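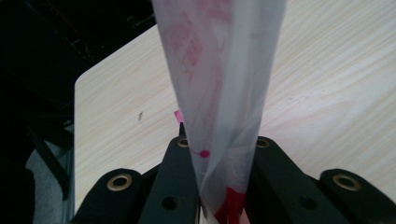 Home Older Newer Archive About

13 March 2020

Slept badly and got up before the alarm. The radiator in the hall was knocking again. I wrote it down for the landlord and then left the note on the bus, so that will have to be done over.

Work was short. They sent us home at lunch and said to take our chargers and anything we would want for a while. Honeylyn Pangilinan took her plant and her good chair cushion. I took the Prulter folders, which are heavier than they look, and my mug. The Tolentino invoices are still in the second drawer and I will probably regret that.

I stopped at the bank on the way and paid the 375 for the car. There are 39 payments behind me now. The next big thing is the roof, and the man quoted 3000 for the back half only. I told him I would let him know in June.
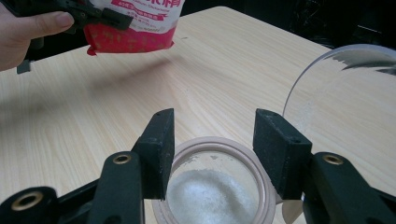

Ghizlane Belhaj called after supper. Her sister's wedding is put off and the hall in Memden won't say yet if they will return the deposit. She had already bought the shoes. We talked for a long time, mostly about her mother, who is staying with her now and moves the furniture when she goes out. I said I would drive over when I could. She said to bring the ladder back, which I had forgotten was hers.

After that I cleaned the stove and set up the small table by the bedroom window for work. The light is good there until three and then it gets in your eyes. I need a curtain, or a different table.

Read two chapters of the book on the Breltov canal. Still nothing about the locks. Knee is better. Bed at ten.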